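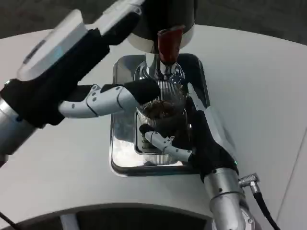
3.2 Counter layout and dosing

Each site kept its coffee equipment on a counter of its own, away from the register. At the Pratard site this was a white table with a curved edge. The machine had a black upper housing and a rectangular metal tray, and the ribbed cup was placed on the tray under the outlet.

Staff prepared 13 doses per session over two sessions. The cup was weighed before and after each dose, and the tray was brushed clean between doses. Coffee left on the tray was weighed separately and recorded as spill. Beans came from one Gasusa lot and were opened in September.

Figure 2. Ribbed cup with ground coffee on the tray, under the outlet, Pratard site.
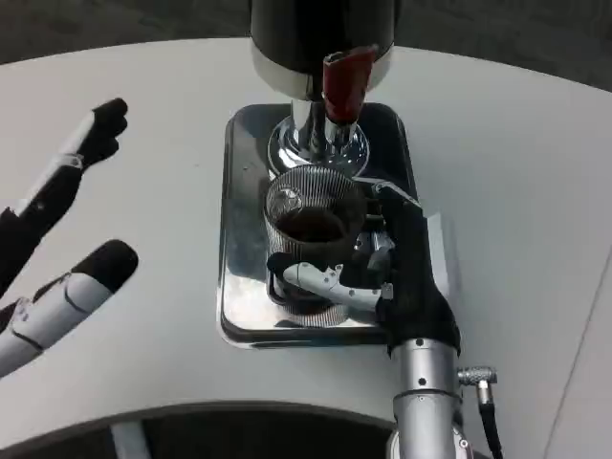 Ó Gríofa objected that spill alone is a poor measure of waste, as grounds held back in the outlet end up in the next dose and are never counted. We therefore discarded the first dose of every session. At the Brovolley site, seven doses were also repeated with the cup set off center on the tray. These are reported apart from the main results in Section 4.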